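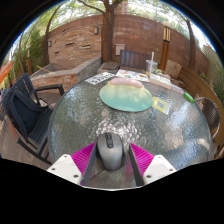

Die Maus auf dem Glastisch.

Ich arbeite seit dem Frühsommer draußen, wann immer es geht, und ich muss jetzt mal etwas loswerden über die Leute, die einem das als großes Glück verkaufen. Homeoffice auf der Terrasse, herrlich, heißt es dann, du hast es gut! Ja, hab ich. Ich sitze um sieben Uhr früh mit dem Kaffee da und höre die Amseln, das ist schon was. Aber seit ich so arbeite, höre ich eben nicht mehr auf.

Früher bin ich mit dem Bus gefahren, Linie 191, und wenn der abends kam, war Schluss. Ich habe über diesen Bus geschimpft wie alle anderen auch (zu voll, zu spät, im Juli ein Backofen). Trotzdem hat er mir jeden Tag gesagt, wann Feierabend ist. Heute sagt mir das keiner. Ich trage den Teller vom Abendessen rein, komme zurück und »schaue noch schnell was nach«. Im Juli hatte ich 272 ungelesene Mails aus dem Projekt Sistatero und habe sie an einem Abend abgearbeitet, freiwillig, bei Kerzenlicht, und war auch noch stolz drauf. So weit ist es gekommen.

Bei Gauthier, wo ich vorher war, gab es einen Pförtner, der um halb acht das Licht ausmachte. Wir fanden das damals alle unmöglich. Inzwischen würde ich ihn gern für zu Hause buchen.

Ich will ja gar nicht zurück ins Großraumbüro, um Himmels willen. Ich finde nur, dass man über den Feierabend wieder reden muss, und zwar auch mit den Chefs, die so gern von Vertrauen sprechen und dann abends um zehn eine Frage »für morgen« schicken. Wer mir vertraut, kann die Frage auch morgen stellen. Ich habe mir jetzt angewöhnt, um sechs den Rechner ins Haus zu bringen und in die Schublade zu legen. Zwei Wochen halte ich das schon durch, mit fast keiner Ausnahme.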